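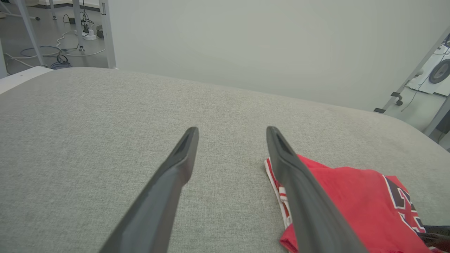
Jersey season is back, and so is our favorite chore!

The Storkstead youth league has handed back its red uniforms, all 247 pieces, and the Caredon clubhouse is full of folding again. We love this job. A good stack of jerseys is a beautiful thing, and anyone can learn to make one in an evening (bring a snack, bring a friend).

You don't need a table. A wide padded bench or ottoman works great -- the woven cover grips the fabric a little, so slick jerseys stay where you put them while you smooth out the wrinkles.

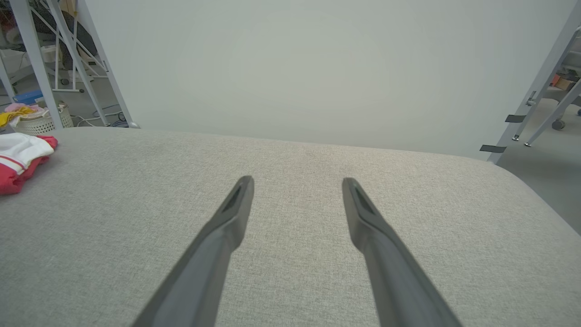

Folded, with the red and white showing.

Start with the jersey face down and bring the sides in until the striped trim runs straight. Then fold from the bottom up, in thirds, and flip it over. Big numbers like to crease, so try to keep your folds off the printing. Got one with a white lining? Open it up and flatten the inside layer first. It makes such a difference!
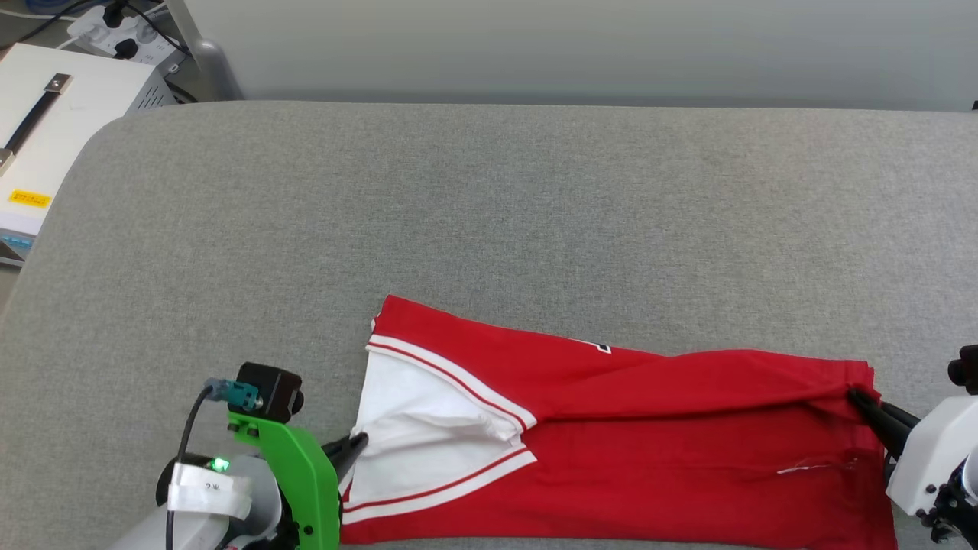 White lining and striped trim on a red piece, partway through folding.

Finished stacks go in the Aaltonen bins by size, 13 to a bin. Loose threads can be snipped as you go -- scissors are in the top drawer. We're folding every evening through October, starting at 6:30, and there are still 50 pieces to get through.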